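3.2 Crease recovery in brushed household cloths

Recovery from creasing was measured on all fabrics after the abrasion series. Crease recovery is usually reported for woven shirting, where the fold is sharp and the angle is easy to read. Thick, soft cloths behave differently. They do not hold a single line but settle into rounded ridges, and the angle between the two limbs of a fold depends on where along the limb it is taken. For this reason we did not use the recovery angle alone. We also report the residual height of the cloth above the table, measured at the highest point of the bunched piece, as a share of the height directly after unloading.

Specimens were cut clear of the selvage and conditioned flat before loading. Two fabric groups were used: a brushed polyester knit (Wondum) and a cotton flannel with a raised face on one side only (Rekiten). Each specimen was gathered by hand toward its center, placed under a flat plate, and loaded for 30 minutes. The plate was then lifted straight up and the specimen was left alone for a further 30 minutes, with height readings taken at the start and end of that period. Specimens that had shifted under the plate were discarded and replaced from the same roll.

The gathering step is the weakest part of the method. Bramwell, who prepared the January specimens, gathered more tightly than Ekström, who prepared the rest, and the difference shows in the starting heights. Dividing by the starting height removes most of this effect but not all of it, as a tightly gathered cloth has more fiber-to-fiber contact and therefore more friction holding the folds in place. Operator was kept as a factor in the model for this reason.

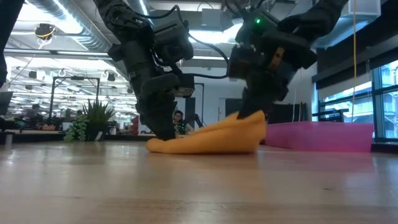

Figure 4. Thick, soft cloth in a bunched state on a wooden tabletop, with a raised ridge in the upper layer and wrinkled edges.

Folds in cloths of this kind can be divided into ridges, in which the fabric stands above the layer beneath it, and flaps, in which a free portion lies along the table. The two recover by different routes. A ridge is driven by the bending stiffness of the fabric and opposed by its own weight, and it tends to lower and widen with time. A flap is already supported by the table along most of its length, so there is little energy stored in it, and any further opening has to overcome sliding friction at the lower face. We therefore expected fabrics with a raised lower face to lose height at a normal rate while showing little change in outline.

The results agree with this in part. The knit lost height quickly and then leveled off, with around 80 percent of the total change complete at an intermediate reading taken on a subset of specimens. The flannel was slower and had not clearly leveled off when the final reading was taken. Placing the flannel with its raised face down reduced the change in outline, as expected, but it also reduced the loss of height, which the simple account above does not predict. One possible reading is that the ridge and flap are coupled: a ridge can only widen if its feet are free to move outward, and the raised face holds them.

Laundering changed the order of the fabrics. After 6 wash cycles the flannel recovered more slowly than before in both orientations, while the knit was almost unaffected. Loss of finish is the likely cause. The flannel was supplied with a softener that the mill, Ghasemi, describes as semi-durable, and the washed cloth felt noticeably harsher to both operators. No attempt was made to measure the amount of finish left on the fiber.

Room humidity was recorded but not controlled during the recovery period. The cotton specimens would be expected to respond to it more than the polyester, and the wider scatter in the flannel readings may come from this source. Repeating the flannel series in a conditioned room would settle the point. The Plemus height gauge used here rests a light foot on the specimen, and although the foot was lifted between readings, some flattening of the tallest ridges cannot be ruled out. Section 3.3 compares these values with the recovery angles obtained from single-folded strips of the same two fabrics.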